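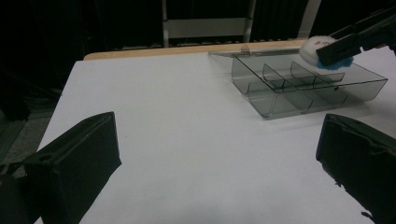 White top on the table, wood showing along the far edge.

1 December 2021

Paper sizing, Manora batch, continued

Finally got into the gelatin sheets and I'm so pleased with them. The August batch was starch and I had more or less talked myself into starch for good (cheap, no smell, keeps in a jar if you're lucky), but the ink sits completely differently on these. Crisp edges, even on the broad nib, and almost no feathering where two strokes cross. The old starch sheets next to them look fuzzy, and I was proud of those!

What I did, so it can be repeated:

Base sheet is the Adamczyk cotton, unsized, cut down to the small format. I've been weighing a sheet from each packet and the spread is bigger than I'd like. Lightest was 159 mg per test square, heaviest 244, and that's all supposed to be the same stock. You can feel it if you hold one in each hand. The heavy ones drink more size and come out of the press with that nice rattle when you shake them. The light ones go a bit limp at the corners. Must sort by weight before the next dip and stop taking them in packet order.

Gelatin from Firar, the plain leaf kind, soaked cold until floppy and then melted slowly in the double pan. I kept the bath at hand-hot and it skinned over every time I turned my back. Stirring helps, a lid helps more. A pinch of alum went in at the end. The first bath got too much alum and went stringy, so that one was thrown out and doesn't count for anything below.

Dip, count slowly, lift by one corner, drain, lay between felts, light press, hang. Two felts under and two over works better than a big pile, which just pushes the size sideways and leaves a shiny rim. The rim takes ink badly. I ruled a few lines straight across one to see, and the pen skated right off it.

Also tried the Wultosine on a handful of sheets. It's a cellulose size, goes on with a wide brush, no heating at all, and I expected to dislike it. Well, it's lovely for pencil! Soft, a bit toothy, erases cleanly. For ink it's somewhere between starch and gelatin: the fine nib is happy and the broad one bleeds a little on the downstrokes. Brush marks show if you hold the sheet to the window, so maybe thin it more and do a second coat crosswise. I'd like to try it under watercolor too, especially a flat wash, where the gelatin sheets gave me that lovely slow edge. 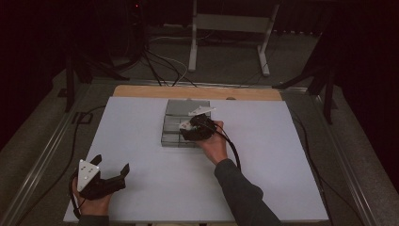 Hanging is still the weak point. The pegs leave a dent with a pale halo where the size pools, and on the small format that spoils a good part of the sheet. Folding them over a waxed cord gives a crease instead. I had the best luck with the sheets I forgot about and left on the top felt overnight, which came off nearly flat and only needed a short press. Worth doing on purpose. Needs more felts, and the ones we have want a proper boil first, they smell like a stable.

Aging: everyone says gelatin gets better if it's left alone for a while, so four sheets are put away in the flat drawer with a pencil G on the back corner. Please don't use them, however nice they look. Same goes for the Wultosine ones marked W.

Still to do: iron gall on all of them (only tried the carbon ink so far), scrape test with the curved blade, and a bath with less gelatin to find out where the feathering starts. Order more leaf from Firar before the bath runs out, we're down to the end of the box.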